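June, morning

Clock lost 3 minutes overnight and through yesterday, measured against the radio signal at 7:00. Same loss as the day before, to within a few seconds. I take this as good news. A steady error can be adjusted out. The error last month wandered, gaining one day and losing the next, and no amount of turning the nut would have fixed that.

For the record, since I will forget: this is the wall clock from my aunt's hallway in Dredgate, spring driven, eight day, striking hours and one blow at the half. The dial says Ambrosio, which is the retailer as far as I can find out. The movement has no maker's mark, only a number on the back plate that I can't match to anything. It ran in her hallway all the time I knew her and was always wrong. She corrected it on Sunday, or whenever she remembered, and did not consider this a fault.

State of work so far. Movement was stripped, cleaned, pivots polished, two bushings fitted on the strike side. Mainsprings cleaned and greased. New suspension spring from Nandcombe. The old one had a kink just under the top block, visible from the side as a slight shadow on the strip. I believe the kink was the cause of the wandering. The pendulum swung in a flattened ellipse with it, and since changing it the swing has been in one plane as far as I can judge by eye.

I did not change anything else at the same time as the spring. This was on the advice of Dindo Saludo, who repaired clocks in Mikport for most of his working life and still answers the phone if it is before lunch. One change, then two full days, then the next change. It is slow. I have broken the rule twice and both times had to go back and undo things to find out which of them had mattered.

10:15

Worked out the pendulum properly. I had been turning the rating nut by feel and writing down "a bit."

Effective length is 205 millimeters. That is calculated from the beat, as the physical pendulum is longer and there is no mark on it for where the effective length ends. Rate changes at half the proportion of the length change. One millimeter in 205 is therefore worth a change of one part in 410, and there are 86,400 seconds in a day, so a millimeter comes to 210 seconds, or three and a half minutes. The nut has a half-millimeter thread, by comparison with a screw gauge. One full turn is 105 seconds a day.

So a loss of 3 minutes wants one turn and seven tenths, upward. Raising the bob shortens the pendulum and speeds up the clock. I write this out every time because I have turned it the wrong way before.

The nut has ten small notches around the rim, so seven tenths can be set without guessing. I assume that is why they were cut. Turned it up one turn and seven notches at 10:30. Held the bob still with the other hand so that the suspension spring took no twist. That is how the first one got kinked, I am fairly sure, either by my aunt or by whoever moved the clock after the funeral.

Hands set at 10:40. Started the pendulum and listened to the beat for several minutes.

On the beat: with the case plumb against the wall by spirit level, the tick and the tock are uneven. It limps. With the case bottom shifted slightly to the right, it is even. The correct fix is to bend the crutch and leave the case plumb. I have not done it yet because the crutch on this one is thin and has been bent before; there are plier marks on it. For now the case is in beat and out of plumb, and two pencil ticks on the wallpaper show where the bottom corners go.

Noon

Phoned Dindo. He had his own questions before he would listen to mine. How far does the bob swing past the point where the escapement releases? Is the swing the same just after winding as it is on day seven? Does the door rub? I could answer the first and the third. Overswing is small but regular. The door does not rub.

For the second I have no data, as the clock hasn't run a full eight days since I put it together. His point is that a mainspring pushes harder when fully wound, the pendulum swings wider, and a wider swing takes slightly longer. A clock regulated on day one will be off by day seven. He regulates on the middle of the wind and leaves the two ends to average out. He also told me to stop opening the door to look.

He thinks the crutch can be bent cold if I support it near the arbor and move it very little. I said I would think about it.

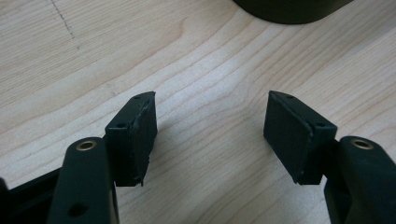

The other matter with Dindo was the strike. It counted correctly on the bench and has miscounted twice since the clock went up, both times at ten, when it gave nine. It is a count wheel strike, so once it is off it stays off until someone walks it around. The locking detent has to drop fully into the slot after the last blow. If it drops early, the wheel stops one blow short. He suspects the detent tip is worn to a slope and is riding down the edge of the slot. I suspect the bend I put in the detent wire when I reassembled it. We didn't agree. Either way the movement has to come out again, and I would rather let the rate test finish first, so the strike is silenced until then by leaving that side unwound.

A weak point in this plan: the striking train draws nothing from the going train except at the moment of lifting, and the lifting piece still lifts with the strike side run down. So the load should be the same. I have noted it in the log in case it is not the same.

3:00

Tools. The set of broaches I ordered from Nandcombe came with the smallest size missing and the next size up doubled. They are sending the right one and told me to keep the extra. The oil came as well. I had been using a general light machine oil on the pivots, which I now understand creeps away from the holes within months and leaves them dry. The proper oil stays where it is put. The amount matters more than I had thought. The oil sink should be partly filled, with a ring of oil visible around the pivot and no oil running down the plate. On my first attempt I flooded every hole and had to wash the plates again.

Parts that need grease: mainsprings and nothing else, or nearly nothing else. Parts that need no oil at all: wheel teeth, pinion leaves, the crutch arbor between the plates. Oil on the teeth holds dust and the dust cuts the pinions. Parts that need a trace: pallet faces, the crutch where it touches the pendulum rod, the bearing of the hammer. I am copying this out on a card and taping it inside the lid of the parts box.

I do the bench work on the kitchen table, which is pale enough to find a dropped taper pin on. The floor is another matter. I have lost one pin and the washer from under the minute hand to the gap along the baseboard, and the replacement washer is slightly too thick, so the hand sits proud and the collet pin is tight. It works.

Temperature. I wanted to know if it was worth worrying about, so I ran the figures. The rod is steel. Steel grows by six and a half parts in a million for each degree Fahrenheit, and the rate takes half of that. For a change of 10 degrees the clock should shift by a little under 3 seconds a day. The hallway varies by more than that between winter and summer but the change is slow. Compared with the 3 minutes I started from, it can be ignored. If I ever get the clock to within ten seconds a week I will need to think about it again, and I don't expect to. A wooden rod would be better for temperature and worse for damp, and I'm not going to replace an original part in any case.

The wall may be a bigger effect. It is a stud wall and the clock hangs from a single screw into the stud. If I press on the wall beside the case with my palm I can see the bob respond. Dindo says a clock that can rock its own support gives away energy to it and will have a poor swing. I could put a second screw through the back board low down, where there is already a hole. The hole is old, with a dark rim, so somebody had the same idea. It also would stop the case from sliding out of beat whenever the door is shut hard.

One change, then two days. The screw goes on the list behind the rate test.

9:20 in the evening

Checked against the signal at 9:00. No error that I can see on the minute hand. After ten hours the old rate would have shown more than a minute, so the nut correction is in the right direction and close to the right size. I can't read the dial to better than ten seconds or so, and I am leaving it alone until the full two days are up.

Log entry as copied from the card by the clock: nut up one turn seven notches; hands set 10:40; strike side unwound; hallway 71 degrees at noon, 73 now; case bottom on pencil marks.

List, in order:
Finish rate test.
Second screw, low, existing hole.
Rate again.
Movement out, look at the detent tip under the glass, measure the slope if there is one.
Crutch, if I have the nerve, while the movement is out.
Thinner washer for the minute hand. Ask Nandcombe what they have.

Also need to call my cousin back in Dredgate about the winding key. The one I have is a size too large and is starting to round the corners of the square. She thinks the original may be in the drawer with the candles.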